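Jun 11, 2024

Finish tests, light table tops, continued. Second coat of the Zimaser oil went on batch 3252 this morning. Still a bit patchy near the end grain, so I sanded back and wiped on a thinner coat. Belhaj hardener left out this time – it yellowed the last panel. 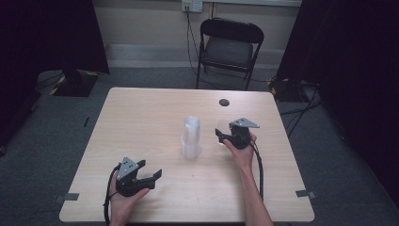 Light top, pale fine grain, gray carpet behind.

Water ring test on the Plokenthorpe offcuts: faint mark after almost 900 minutes, gone after a rub with the gray pad. The Kukska wax did worse and stayed tacky. Three offcuts left on the rack, please don't stack them. Need to reorder oil before the end of June.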